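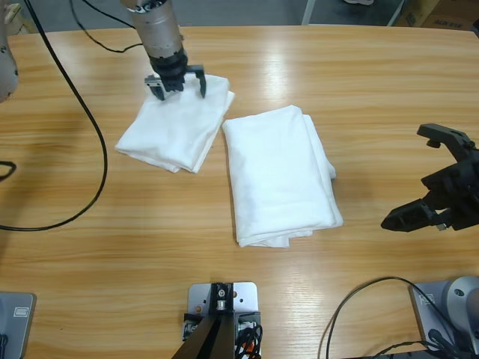
Folding task: which grasp point is permitted?

Lellon
Our school club is preparing the towel-folding exercise for the Pritura student challenge. May the gripper hold the cloth at a single point, or must both fingertips lie along an edge?

Zodow
A single point is permitted -- see section 7 of the student handbook.
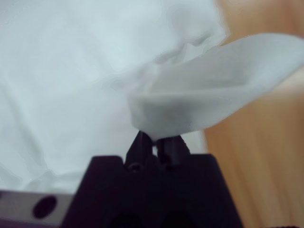

White cloth held between the fingertips.

Hong
Please note that each team is allowed 2 attempts. Our club used thicker towels in December and had to repeat the exercise.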